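Cerkden Rover Forum > Sensors and vision > Zoko vs Bisht camera on the Zondar controller – anyone else tried both?

mudflap_mk2
Started June 4, 2024

Right, I've finally got both cameras on the bench together and I'm far too excited to keep it to myself. The Zoko and the Bisht, same lens mount, same cable, both talking to the same Zondar controller. I've had the Zoko since January and was happy enough with it, then a Bisht came up second-hand and I couldn't resist.

The rover is the same old one: four wheels, skid steer, one forward camera on a short mast. All it has to do is find the two edges of a path and keep itself between them. I don't use GPS on it and I don't want to. It's vision or nothing, that's the fun of it!

Bench results first. The Bisht starts up quicker, the Zoko has nicer colour straight out of the box. Both will run at 200 frames a second in the small window mode, though the Zondar can't keep up with that and I've got it throttled way down. Has anyone here run these outdoors? I'm mostly interested in how they cope with a big bright sky over a dark surface.

sprocketeer
I had a Bisht for a season. Lovely thing. Turn off the auto gain before you do anything else or it'll chase the clouds all afternoon.

tin_heron
Watching this one. I was going to buy the Zoko purely for the mount, so please talk me into or out of it.

oldbeltdrive
Out of it, from me. I've said it in other threads: for edge following you want a plain mono camera with a decent lens. Colour just gives you three channels of trouble. The white balance wanders, your thresholds wander with it, and then you blame the controller.

mudflap_mk2
oldbeltdrive – I knew you'd say that, and I half agree, but grass against path is such an easy split in colour that it feels daft to throw it away. In mono on a dull day they can end up the same grey.

sprocketeer – thanks, auto gain is off on both now. Made a huge difference to the Bisht and hardly any to the Zoko.

keelhauler
What are you doing about exposure? If it's metering the whole picture then half of what it's metering is sky.

mudflap_mk2
Good shout, and that's what I spent all of yesterday on. I'd been letting the Zoko meter everything, and on a day with heavy cloud and one bright gap low down it pulled the exposure until the grass next to the path was nearly black. The edge finder was still happy because a dark line is a dark line, but it was following the verge and not the path. Then I set the metering to the lower half only. The sky can do what it likes, I don't need to see it.

So, long write-up coming, sorry. I wanted somewhere dead straight and flat, with grass both sides and no kerbs to cheat with, so that any wandering would be the rover's fault. With no painted lines, the only thing it can steer by is the change from one surface to the other. Far away the two edges pinch together and you get very few pixels to work with, so I've been cropping the top off the search area and only trusting the near part. The trouble is that the near part tells you where you are and the far part tells you where you're going, and if you only listen to the near part the steering gets twitchy.
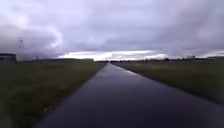

What I've settled on is two bands. The near band sets the sideways position and the far band sets the heading, and the Zondar mixes them with a weight I can change from the handset while it's driving. If the far band can't find two clean edges it drops out and the near band takes over by itself. It's such a simple change and I can't believe I ran the thing for months without it.

With that in place I logged 2,609 frames from the Zoko and the same again from the Bisht, same speed, same direction. The Zoko lost the far band on 424 of them. The Bisht did better and I haven't got a tidy number for it yet, as I changed a setting halfway through like an idiot and need to do it over. The near band never dropped out on either one.

Colour is the other thing. The Zoko wants to drift towards purple under a grey sky, quite strongly in the dark parts. It's odd to look at but the split against green is still there, so for this job I don't mind. I've locked the white balance anyway. The Bisht stays more neutral but it's noisier.

sprocketeer
This is brilliant. The handset weight is a great idea, I'm pinching it.

oldbeltdrive
Nice write-up, and I'll give you the two bands, that's proper work. But you've just described a camera that turns dark things purple and called it fine. It's fine until you meet a path that's a different colour. Mono wouldn't have that problem.

Also, soft detail. If the fine texture is going before it even reaches the controller, you could be out of focus at that distance and blaming the edge finder for it.

mudflap_mk2
Fair on the focus – I set it on the bench at arm's length, which in hindsight was lazy. I'll refocus on something a long way off and lock the ring with a dab of paint. The edges I want are big, soft things anyway, so a bit of blur doesn't hurt the near band at all. It even helps, it kills the speckle from the grass.

keelhauler
I'd go further and blur it on purpose. I run a wide blur before the threshold on mine and it's much calmer. What does hurt is glare. Any shiny streak running down one side of the path looks like an edge, and it's straight, and it points at the right place. Mine used to fall for it every time.

mudflap_mk2
Yes!! That's exactly what the far band does when it goes wrong. It picks up a pale streak of reflected sky, decides that's the right-hand side, and the heading swings left a bit. I'd love to hear how you fixed it.

keelhauler
Two checks. First, the outside of an edge has to be grass coloured, so a streak with more path on the far side gets thrown out. Second, the width between left and right isn't allowed to change by much from one frame to the next. The first check does nearly all the work.

sprocketeer
Could you not just stick a polariser on the front?

keelhauler
You can, I did. Works well heading one way and then you turn round and it does very little. Plus you lose light. I took it off again.

oldbeltdrive
And note that keelhauler's first check needs colour. I'm not enjoying this thread.

tin_heron
So, Zoko or Bisht? For someone who has neither and mostly wants to get a thing trundling along a path by the end of summer.

mudflap_mk2
For you, Zoko. The mount is great, the menus make sense, and the defaults will get you moving on the first day. Lock the white balance, meter the lower half, focus it far away (do as I say, etc). If you get the bug and start caring about low light, look for a used Bisht later.

sprocketeer
I'd say the opposite! Bisht and a bit of patience. The Zoko's defaults are kind to you but they hide things, and you've just read a whole thread about someone digging them out again.

tin_heron
Helpful, thank you both, I now want two cameras.

oldbeltdrive
Mono.

mudflap_mk2
Update. I've put keelhauler's grass check in, it came to 4 lines on the Zondar, and tested it against the saved Zoko log. The false right-hand edges have nearly all gone. There are a few left right at the far end where there's hardly any grass colour to find, and I'm inclined to let the far band drop out there and leave it.

Next job is the Bisht run done properly, with every setting written on a bit of tape on the lid so I can't fiddle. If anyone wants the raw frames to try on their own edge finder, send me a message and say which camera you want. And oldbeltdrive, if you lend me a mono one I will put it on the mast and report back, even if it wins.

oldbeltdrive
Message sent. Look after the lens cap, it's the only one I've got.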